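From: Paula Surdu
To: Bokdale Soapmakers list
Subject: Re: Soft bars after four weeks?

Oddur Kvaran wrote:
> My September batch still dents when I press it with a thumb.
> It's mostly olive oil with a bit of coconut, and I gave it
> the usual 4 weeks on the rack. Did I use too much water,
> or do I just need to wait? I'd hate to rebatch all of it.

Hi Oddur,

Please don't rebatch yet! Olive oil soap is slow, slow, slow. My first one was like cream cheese for ages and I very nearly threw it out (my sister talked me out of it, bless her). I left it in the hall closet and forgot about it until spring, and it's still the nicest bar I've made.

How much water did you use, though? If you went with the full amount the Julard calculator gives you, that would do it. I cut mine back a little these days and the bars come out of the mold so much cleaner. I had 272 grams of water in my last loaf and even that felt like plenty.

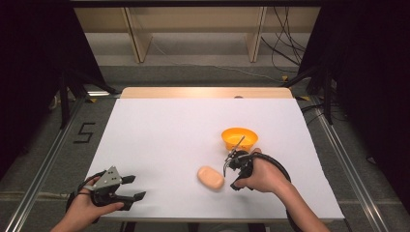
The other thing is airflow. I used to line my bars up touching each other, which looks lovely and does them no good at all. Leave a finger's width between them and turn them over when you think of it. If your rack is in the basement, bring it upstairs, especially with the damp we've been having in Edon.

If they're still soft after another 6 weeks, write again and send the whole recipe, oils and lye and everything, and I'll run the numbers with you.

Oh, and is anyone driving to the Pennington swap? I've got 17 lavender bars and no car that week, and I'm happy to pay for gas in soap or in money.

Paula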